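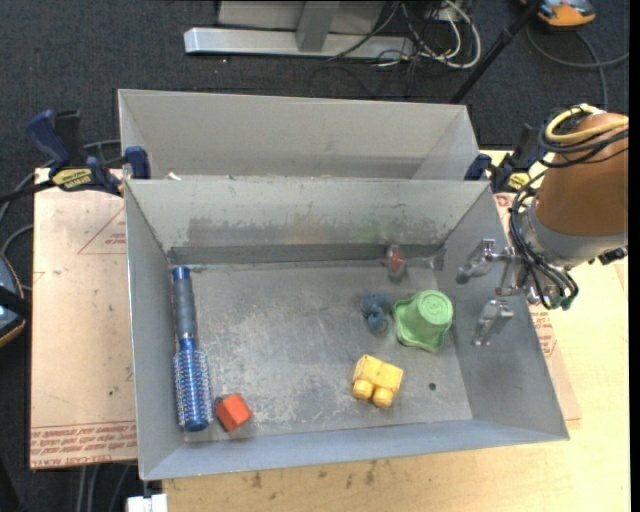 Right, bristles and friction, week five. I always start this topic with my own hair, because it's the cheapest lab I own. Drag a comb through it on a dry February morning and you've moved charge from one surface to the other – hence the crackle, and the strands that won't lie down. More contact means more charge, as a rule, so shape matters too. A round brush like the blue one, lying there along the side of its metal bin, has rows of short bristles set on a cylinder, and hair wraps round that curve and touches a lot of them at once.

For next time, read the Szalai handout and try the balloon question (the one with 290 volts in it). Don't panic if your sign comes out wrong, mine did when I first tried it! Bring a wool sock if you've got one.

Filed under: Everyday Physics, Course Notes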